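Filed under: Automation / Opinion

Open days should publish their failures

Sollberg opened its kitchen automation lab to visitors on Monday.
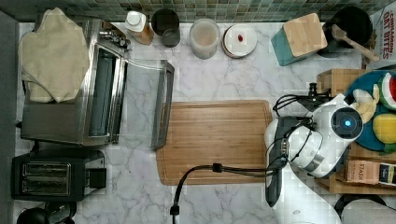

The host, Raghda Aoun, quoted 598 successful grasps in 36 hours of operation. She gave no count of attempts. Without it the figure can't be compared with anything, including Sollberg's own last demo. I would take a log of 500 attempts, with every drop and manual reset marked, over another polished ten-minute run.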